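Skallix Practice Mute for Cello: My Review
by Drita Grgić

I play the cello in the second row of our school orchestra, and I practice mostly in the evening. My neighbors are kind people, but they have a small baby. For this reason I bought the Skallix practice mute, the heavy rubber model with a metal core.

It sits on the bridge with three slots. You push it down gently and it stays. With my old mute from Getis I had always a little buzzing on the C string, and with this one I hear none. The sound becomes very soft, but I can still hear if my intonation is bad – and in the Elgar it often is.

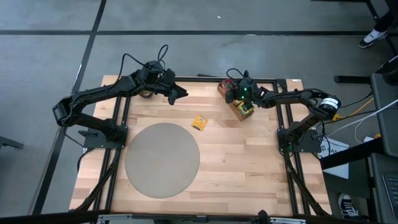
What I like less is the weight. In fast passages the bow feels a bit lazy, because the strings answer later. After one hour with the mute I need some minutes without it to find my normal touch again. I would not use it before a lesson or an audition.

The small cloth bag which comes with it is thin, and the cord came out after 2 weeks. I keep the mute now in the rosin pocket of my case.

My stand partner prefers the Olteanu mute, which is lighter and lets more sound through. For a house with thick walls it is maybe the better choice. For an apartment I would buy the Skallix again. I will play with it until our concert in November, when finally I can take it off and be loud.

7 October 2024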